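Learning to sleep in the afternoon

In October I moved to the night shift at the parcel hall in Jastgate, and since then my day is upside down. I come home at seven in the morning, when the people of my street go out with their bags and their coffee. I want to write down how I sleep now, because a few readers of this blog have the same kind of work and wrote to me about it.

I grew up in Sulov, where everything closes early and the whole village is dark by ten. My grandmother believed that a person who sleeps in daylight will get sick. I don't believe it, but I notice that I still feel a little guilty when I pull down the blind and hear the children going to school.

The first two weeks were bad. I went to bed directly after work, still full of the noise of the belts, and I lay there with open eyes. Then I got up, angry, and cleaned the kitchen. On Friday of the second week I slept 27 minutes in one piece and after that nothing. I know the number because I looked at the clock before and after, which was a mistake. Now the clock stands in the hallway with its face to the wall.

What helped me first was to stop going to bed so early. After the shift I now eat something warm, usually soup from the day before, and I walk to the canal and back. It is 1,000 steps to the bridge. I do not listen to anything on the way. When I come back I take a shower, read a few pages of something slow, and stay up until noon. My real sleep is from noon to seven in the evening. It sounds strange to call seven in the evening a morning, but for me it is one.

The second thing is the light. I bought a thick curtain from a shop in Etomville and paid 165 for it, with the rail. This was more than I wanted to pay. I had tried before with a blanket and clothespins, and every day at two o'clock the sun found the one gap and came exactly on my pillow. With the curtain the room is dark enough that I have to feel for the door.

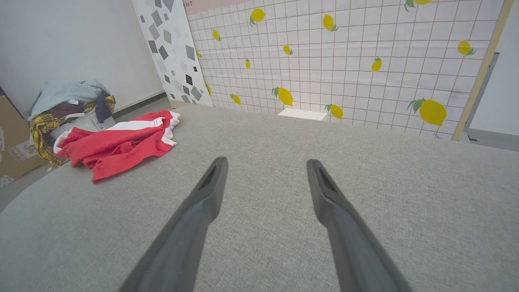
Is it all right to take a nap before the shift as well?

For me it works if the nap is short and ends at least two hours before I have to leave. When I sleep longer, I arrive at work heavy and slow, and the first part of the night is worse than without any nap.

About coffee I was stubborn for a long time. I drank it the whole night because it was free, from a machine called Roman that makes a terrible sound and gives you a cup only three quarters full. My last cup is now at one o'clock in the night. Between three and four I am really tired, and I have accepted this as a part of the job. I drink water, I eat an apple, I move to the other end of the line if they let me.

The days off are still a problem. I tried to live like a normal person on these days, to get up at eight and have lunch with friends, and then I needed half of the next week to repair it. Now I do something in between. I go to bed at four in the morning and get up at eleven. My friends have learned to invite me for dinner and not for breakfast.

I miss the market, which closes at noon, and I miss the sun a little. In winter it will be worse. I am thinking about one of these bright lamps, so if you have used one for a whole season, please write to me which hour of the day you turned it on.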